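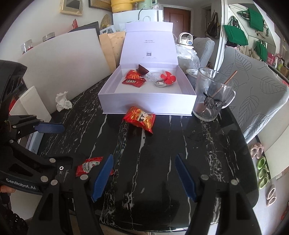
Blocking a lace shawl depends on fibre content more than on pin count. The Dulance shawl took 163 g of Husov fingering, 800 m to the skein set, on 4 mm needles. Unblocked, the wingspan measured 69 cm short of the pattern schematic. Colour matters when checking yarnovers: pale wool needs a dark surface behind it, and black marble with white veins is a poor choice, as a vein reads as a dropped strand. A plain navy towel works better.

I soaked it for twenty minutes in cool water, no rinse, then ran wires through the top edge and pinned the points. Final wingspan matched the schematic. The centre spine still pulls slightly left. Next one is Palacios, same yarn in grey, cast on Monday with a looser bind-off.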